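4. Teaching and running your first sorting task

By now both arms should be bolted down, powered and answering to Werkis (section 3). This is the part we've been itching to get to! You are going to set up the head view, line it up with the arms, mark out where each arm may go, and then have the software plan a two-arm job from start to finish. Set aside an afternoon for the first go. The second time it goes much faster, and by the third you will be skipping half the notes.

The worked task in this section is called Widarholm, and it comes with every copy of Werkis. It asks the arms to sort light, crumpled things on a tabletop, with a basket and a couple of cups within reach. We like it as a first task because crumpled paper never lands the same way twice, so the planner has to look properly each time. You can't cheat it with fixed positions. (We tried.)

Caution: Keep the stop button within reach of whoever is at the keyboard, for every step in this section. The software stop on the screen is handy, but it travels over the network and must never be your only one.

4.1 Before you start

1. Start Werkis and open Tasks, then Widarholm. If the list is blank, go back to 3.6 and load the starter tasks again.

2. Check that both arms show as Resting in the status bar. An arm that shows as Unknown has not been homed since power-up. Right-click it and choose Home.

3. Walk round the table and look at the cables. Lift each arm gently by hand with its motors off, and make sure nothing pulls tight at the wrist. Loops are fine, even welcome, as long as they can't catch on a clamp or a corner of the frame.

4. Tidy the tabletop of anything that isn't part of the task. Tools are the usual culprits.

Note: The floor doesn't have to be tidy for the software's sake. Anything outside the table outline is thrown away before the planner sees it. Your ankles may feel differently about extension leads.

4.2 Setting the head view

Werkis plans from one main camera looking down at the table from above and behind. Wrist cameras can be added later (section 7), but please get the head view right first. Everything else leans on it.

1. Open View, then Head. You should have a live picture within a few seconds.

2. Aim the camera so that all four corners of the tabletop are in view, with both arm bases. A bit of floor all the way round is good. It gives the edge finder something to compare against.

3. Press Find Table. A green outline should settle on the edge of the top. If it jumps about, drag the corners into place yourself and press Hold.

4. Name the arms. Werkis guesses left and right from where the bases sit in the head view, which is the opposite of what you will see if you stand on the far side. Use the head view's left and right everywhere, in the software and out loud. It saves a great deal of shouting.

5. Leave Exposure on Fixed. Automatic exposure looks prettier, but it shifts whenever a dark arm swings across a pale top, and the object masks flicker with it.

Tip: Clear cups are the hardest thing on the table for the object finder, as it mostly sees the table through them. Open Objects, choose Clear Things and slide Edge Weight up until the rim and base are both traced. You may pick up a few false outlines from the grain of a planked top. Raise Smallest Size a little and they should drop away.

4.3 Lining up the arms with the view

This step teaches Werkis where each gripper is in the picture, so that a point you click on the screen becomes a point the arm can reach. It's lovely to watch when it comes good.

1. Press Line Up and choose Left Arm. The arm moves slowly through a set of poses above the table, pausing at each one.

2. Stay out of the camera's view while it runs. A sleeve in the corner is enough to spoil a pose.

3. When it finishes, repeat with Right Arm.

4. Read the score for each arm. Lau, the part of Werkis that handles this, gives an error in pixels with a tick or a cross beside it. Go by the tick. If you get a cross, look for a loose base plate before you blame the camera.

5. Press Check. Click any bare patch of the tabletop and the nearer arm will hover its fingertips above it. Try the corners as well as the middle, as faults show up most at the far reach.

Caution: Line up both arms again whenever the camera, the table frame or either base has been knocked, even slightly. Werkis keeps the old figures until you replace them and will happily carry on using them.
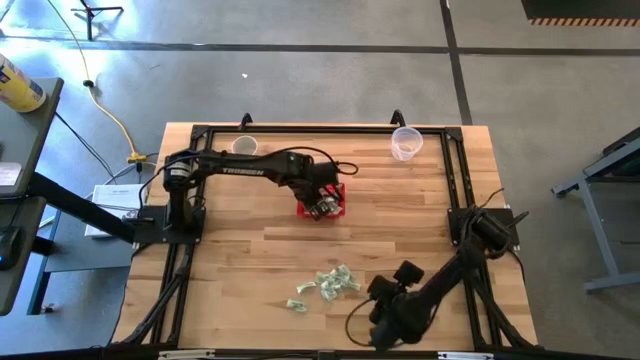 4.4 Marking the zones

With the view and the arms agreeing, you can tell the planner who goes where. Each arm has its own zone, and there is a shared zone in the middle which only one arm may enter at a time. This one idea prevents nearly all the bumps that people write to us about.

1. Open Zones and press Suggest. Werkis draws a zone for each arm based on its reach, and shades the overlap as Shared.

2. Drag the edges to suit your task. For Widarholm, the basket should sit inside Shared, so that either arm can use it.

3. Set Shared Wait to 300 ms. This is how long an arm holds back after the other has left. You can bring it down once you trust your set-up, but do it in small steps and watch a full run after each change.

4. Set Travel Height so that a closed gripper clears the tallest thing on the table with room to spare. Measure the cups, not the basket, if the cups are taller. A gripper carrying something needs more room again, and the Carry Extra box is there for that.

5. Draw a Keep Out patch over any clamps that stand up above the rail. The planner knows about the table and the arms, but it won't guess at clamps.

Note: Cables are not modelled at all. If a loop hangs low from a wrist, add a little to Travel Height on that side only. We are working on something better for a later release, and we can't wait to show it to you.

4.5 Teaching the grips

Werkis has ready-made grips for cups, boxes and soft things. Paper and other crumpled bits need the soft grip, with some tuning.

1. Open Grips, then Soft. Set Close Force to Low and Close Speed to Slow.

2. Click one loose item in the head view and press Try. The nearer arm goes down, closes, lifts a short way and waits.

3. If it comes up with nothing, lower Finger Depth by one notch and try again. If the fingertips press on the table, raise it by one notch. You are looking for the fingers to just brush the top.

4. If it lifts several items at once, turn on Single Out. The planner will then start at the outside of a pile and work inwards, which takes longer but leaves you with tidier grips.

5. Now try a grip inside the basket. Choose Inside Container first! Without it, the planner treats the basket as a solid lump and will refuse to put the fingers inside.

Tip: Light baskets slide. If yours creeps about each time a finger touches the side, press Look Between Moves so that its place is read afresh before every grip. It costs a little time per move and is well worth having.

Caution: Never hold an item in place with your hand while you test a grip. Put it down, step back, then press Try.

4.6 Building the plan

Here comes the fun bit.

1. Open Plan and drag in the blocks you need. Widarholm starts you off with Find, Pick, Place and Repeat.

2. In Find, choose which objects count. Tick Crumpled and leave Clear Things unticked, so the cups are avoided but never picked.

3. In Pick, set Arm to Either. The planner gives each item to whichever arm can reach it with the least fuss.

4. In Place, click the spot or container you want. If you choose a container, Werkis follows it when it moves.

5. In Repeat, choose Until Nothing Found. Add a limit too, in case a stray shadow keeps being taken for an object. Our own limit is 57, for no better reason than that it was the number of items we had to hand when we wrote the task.

6. Press Preview. Ghost arms run through the plan on the screen with the real arms still. Watch the whole thing, then turn Preview to half speed and watch the shared zone.

7. When you're happy, set Speed to Crawl and press Run.

Please do the first run at Crawl even if the preview was perfect. The preview only knows what the camera told it.

4.7 When it goes wrong

Message 239, Target lost. The object was there when the plan was made and could not be found at the time of the grip. Often an arm is simply standing in the way of the camera. Turn on Clear View, which sends the idle arm back towards its base before each look.

Message 300, Shared zone busy. One arm has been waiting too long for the other. Check whether a Place spot lies inside Shared when it could sit in one arm's own zone.

Message 724, Line-up out of date. Something has moved. Repeat all of 4.3, both arms, even if only one is named.

An arm stops with no message. Look at the log under Help. If the last line reads Bakedden, the safety layer stepped in, and you will need to clear it by hand with the Release button. Find out why before you press it.

4.8 Saving your work

Press Save As and give the task a name of its own, so that the starter copy stays clean. Werkis stores the zones, grips and plan together, with the line-up figures kept apart. You can share a task with someone at another table and they only have to do their own line-up before running it. If you come up with a good one, do send it in. We love seeing them!

Section 5 covers handing an object from one arm to the other, for which you will need both arms showing a tick in 4.3.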